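Prirkmont Community Choir
Minutes of the general meeting, August 29, 2022

Present: Solène Guérin (chair), Chie Oda (music director), Nuria Degefa (money), Solange Masson (library), Maxence Jacquet (minutes), plus most of the altos and a good showing from the tenors, which was lovely to see!

Apologies: the Varngate carpool, stuck behind road work.

1. Last minutes
Approved with one fix. The spring program ended with the Maluleke lullaby and I had left it out. Sorry, second sopranos, you sang it beautifully.

2. Winter concert
Chie handed round the draft program for December and people were humming before she had finished talking. The first half is carols from all over, the second half is the long piece in five parts that we read through in June. She wants the third part sung from memory. There was some groaning, then Solange sang the opening line from her chair and the whole back row joined in, so that is settled. Part tracks for practice at home go out this week. Tenors are asked to listen to the second verse with special care (you know the bar).

Solo tryouts will be held after a regular rehearsal. Anyone may try, new members very much included.

3. Money
Nuria reported a balance of $3,321 after the hall deposit. Dues stay at $40 for the season. We agreed to print 1,000 flyers, the same as last year, and Prodley Print will do them on the heavier cream paper. Motion by Solange, seconded by Chie, all in favor.

4. Hall, kitchen and intermission 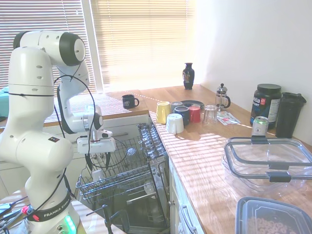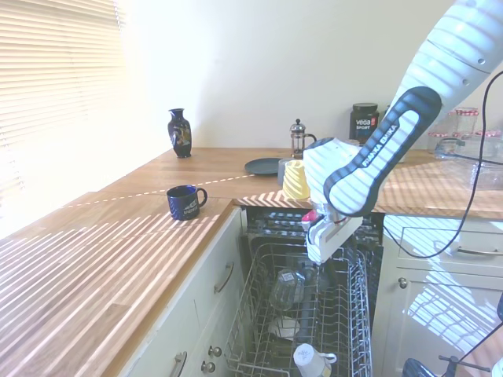
The intermission at the spring concert ran far too long, and we talked about how to get everyone fed, watered and back in their seats while they are still in the mood for music. Solène suggested two drink tables, one at each end of the lobby, with cider at both. Warm agreement all round. We will use real mugs again in place of paper cups, and they can go straight into the dishwasher under the counter once the second half begins. Maxence to write up a short kitchen sheet. Bakers, please put your name on your tins this time, we still have three from spring and one of them is very nice.

5. Music library
Solange has sorted the whole cabinet by composer and it is a joy to open. We own 34 copies of the long piece, so a few people will need to share at first. She has asked the Varngate singers if we can borrow more. Pencil only in the borrowed ones! Old carol books with loose pages can be left in the box by the piano and she will tape them over the next few weeks.

6. Seating and risers
A long and cheerful talk about whether altos should stand in front of the basses. Chie would like to try a mixed layout for two rehearsals, with each singer next to someone from another part. Several people said it scared them and they wanted to do it anyway. We will try it and talk again.

7. Any other business
Nuria has found a pianist willing to cover if ours is away. The choir sang a very loud happy birthday to Solène, in four parts, with a descant that came from somewhere near the window.

Actions
Chie: send part tracks, set a time for tryouts
Nuria: pay hall balance, order flyers
Solange: follow up on borrowed copies
Solène: ask the hall for a second lobby table
Maxence: kitchen sheet, baking sign-up

Meeting closed with one run through the first carol.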